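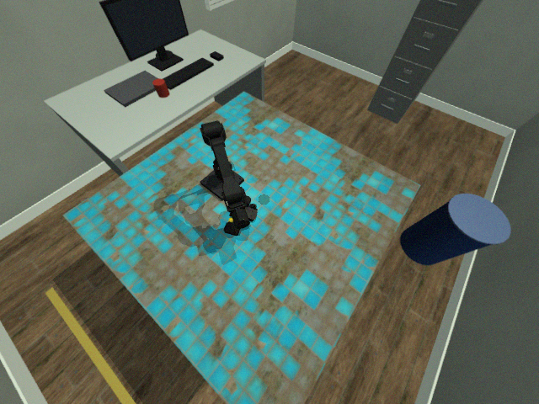 Figure 1. Mosaic mat with cyan squares scattered among beige, tan and grey-brown.

Why Does Random Look So Clumpy?
Paloma Nguyen-Tran and Seul-gi Kang
Project report, Patterns and Chance

What we wanted to find out

If you ask people to draw a random pattern, they spread things out. We both did it too! On the first day of the project we each colored in squares on graph paper "at random," and our pages looked almost like polka dots. Then we did it again with a shuffled deck of paper slips, and the colored squares bunched up all over the place, with big bare patches in between. We loved this and decided to build the whole project on it.

Our question was simple: how can you tell a pattern made by chance from a pattern made by a person trying to look like chance?

Patterns made of squares are great for this. In Figure 1 the bright squares gather in some parts of the mat, with a cluster in the lower right and a paler one close to the right corner. We can't say from looking whether a pattern like that was shuffled or designed, and that is exactly the problem we got hooked on.

How we made the patterns

Each test sheet had 500 squares in a grid of 20 rows and 25 columns. We colored 100 of them blue and left the rest plain. There were two kinds of sheet.

Hand sheets: classmates got a blank grid and were asked to fill in 100 squares so the result looked random. They had no other rules.

Chance sheets: we wrote a short program, which we named Jundari, that shuffles the squares and prints the grid. We ran it 2993 times. (We were going for 3000, but the laptop went to sleep and we decided that was plenty.)

For every sheet we worked out the "touch score." That is the number of pairs of blue squares that share a side. Corners don't count. Scoring the hand sheets with a pencil took forever, and Seul-gi found that going along the rows first and then down the columns cut out most of our mistakes.
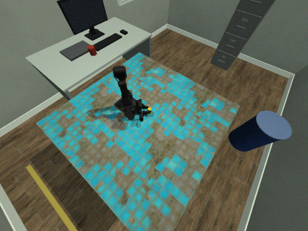
What we found

By simple probability, a shuffled sheet should have an average touch score of a little over 38. When we first worked that out we thought we had made an error, because it seemed like far too many touching squares. We checked it again and got the same thing, and Jundari agreed with us.

The hand sheets came out much lower. Most people plainly avoided putting two blue squares side by side, and several told us they had gone back to "fix" places that looked too crowded. One sheet went the other way: Paloma's cousin made two enormous blobs, and it scored higher than anything the program printed.

Problems and things to try next

The touch score misses diagonal lines completely, and people seem to like making those. We would also want every hand sheet filled in without erasing. Next term we hope to use three colors and a bigger grid, and Paloma wants to try it with real tiles on the wall outside the art room.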